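Thread: Written rules for tabletop sorting cells - what do you put in yours?
Board: Small Automation > Standards and Practice

eskil_b
19 Jan 2025
We have a written procedure for our two-arm sorting tables at Stikow and I have been asked to rewrite it before March. The current one is 2 pages and was put together when we had a single table. I want to keep it short enough that operators will read it. What I have now, in brief:

Arms go to the park pose before anyone reaches over the border of the table.
E-stop within reach of the operator's chair, tested at the start of each shift.
Floor tape marks the line visitors do not cross while the arms are powered.
Every run starts from a written layout card (which items, which bins).
Any contact between the two arms ends the run and gets logged.

What am I missing? I am mostly interested in the parts that are not covered by the machine safety paperwork, because that is done separately by our safety person.
Eskil Backlund

tablesaw_rick
Speed limit while a person is inside the tape. We run at a reduced setting whenever someone is standing at the table, even if they are only watching. It is a software setting and it's on the same screen as the start button, so there's no excuse for skipping it.

Also write down who is allowed to clear a fault. We had three people clearing faults and each of them did it differently.

mkoval
I would drop the layout card. We used them for a year and the operators copied the same card over and over. You end up with 400 runs that all look the same and the arms do fine until somebody moves a bin a hand's width. Let people place things how they like and just record the start position.

eskil_b
I don't agree with dropping it completely. Without a card we had people putting everything in the middle where it was easy to reach. The card can say "scatter, at least one item near each edge" without giving exact spots.

mkoval
OK, that kind of card I could live with. Ours gave exact spots.

E_Szczepanska
I wrote the ones we use at Pawlak, so I'll add what we have learned. They run to more pages than yours but most of that is checklists.

Cables. Put in a line about cables. Each arm needs enough slack to reach its full travel and no more than that. We check by driving each arm to its far corner by hand control at the start of the day. A loop that hangs too low will get caught by a gripper sooner or later.

Bins. One category per bin, and the color stays with the category for the whole project. If green means cutlery, it means cutlery on every table in the building. We had one table where the colors were swapped and it took us 514 runs to notice. All of those had to be relabeled.

Items. Sealed packages only for food. No glass. Nothing with an exposed blade. Replace a package when the seal starts to open, and write the replacement on the log, because a soft worn pouch grips very differently from a new one.
Edmund Szczepańska

tablesaw_rick
What do you do about jars? A lot of spice jars are glass.

E_Szczepanska
Plastic ones, bought on purpose. It is on the purchasing list so nobody brings one from home.

dolen_user7
I'd push back on putting the bin colors in a safety procedure. That's data quality. When you mix them, people treat the whole document as optional. We have a Dolen frame and the dealer told us the same thing - keep the safety sheet to one page and put it on the post, and keep everything else in a binder.

E_Szczepanska
Eskil said the safety paperwork is separate. This is the working procedure. But I agree they shouldn't be in the same file.

eskil_b
Correct, separate. Since people are talking about bins and layouts, I'm attaching one of our tables with the items out.

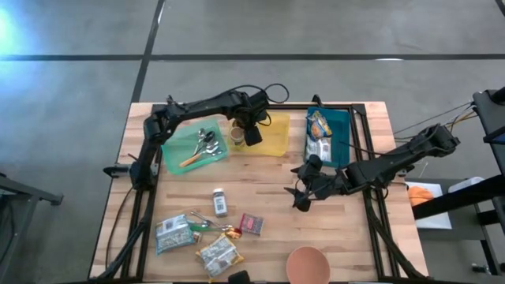 Two-arm table, three bins along the back, mixed items in front.

mkoval
Does the card say which arm takes which bin? The left gripper is down right beside the yellow one. If both arms are allowed into the middle bin I'd want a rule for that.

eskil_b
At the moment it says "nearest arm". I can see that is not good enough for the middle bin.

tablesaw_rick
We wrote ours as: outer bins belong to the arm on that side, middle bin is one arm at a time, and the other one waits on its own half. Contacts between arms dropped a lot after that. I don't have a number I trust so I won't give one.

iltinside_paul
Items at the near edge. You have a bowl down at the bottom edge of the table. Our rule at Iltinside is that nothing starts within a palm's width of any edge, the operator's side included. Stuff gets knocked off and then somebody bends down to pick it up with the arms live.

eskil_b
That conflicts with the scatter rule though. I want some items near the edges.

iltinside_paul
Then measure it. Put a thin line on the wood and call that the edge. Scatter inside the line.

dolen_user7
Or fix the behavior and leave the layout alone. Dropped item stays on the floor until the arms are parked. We have done over 100 sessions that way with no trouble. Simple to teach.

iltinside_paul
I'd do both. People forget the second one when they're in a hurry.

E_Szczepanska
Both for me too. Also add a line on the cart: paper and small parts stay away from the cable run. It gets used as a shelf for everything.

eskil_b
Thanks. Going into the draft: reduced speed with a person inside the tape, named people for clearing faults, cable check at the far corners, fixed bin colors, sealed packages, middle bin one arm at a time, an edge line, and dropped items left until park. The scatter card stays. I still haven't decided who should be on the fault list, so if anyone has wording for that, please post it.

tablesaw_rick
I'll dig ours up. It's a short paragraph plus a sign-off table.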